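Cestine compara dos pinzas paralelas para la manipulación de objetos ligeros

El laboratorio de manipulación de Cestine inició el jueves la segunda fase de su programa de evaluación de pinzas robóticas, en colaboración con el fabricante Kotineck. La fase prevé 1.184 intentos de agarre con un sistema de dos brazos.

El protocolo, elaborado por la ingeniera Usha Arumugam, incluye piezas deformables y recipientes de pared calada, dos categorías que en la fase anterior concentraron 162 incidencias.

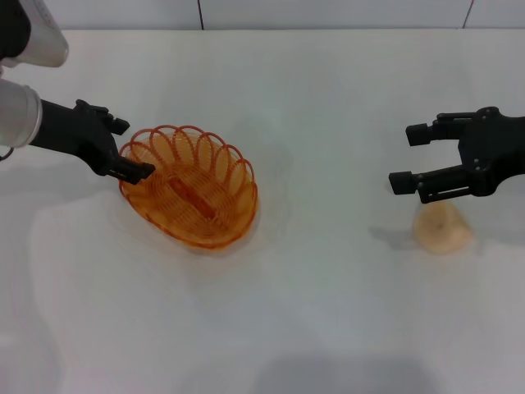
Uno de los brazos, en contacto con el borde de una cesta naranja durante los ensayos; a la derecha, la segunda pinza, abierta.

«Nos interesa conocer cómo responde cada controlador cuando el objeto cede bajo los dedos», señaló Raghda Khalaf, responsable del programa. Cada configuración se someterá a 290 repeticiones con los mismos parámetros de fuerza y velocidad.

Los resultados se remitirán en diciembre a la dirección técnica de Kotineck, que decidirá sobre la adquisición de nuevas unidades.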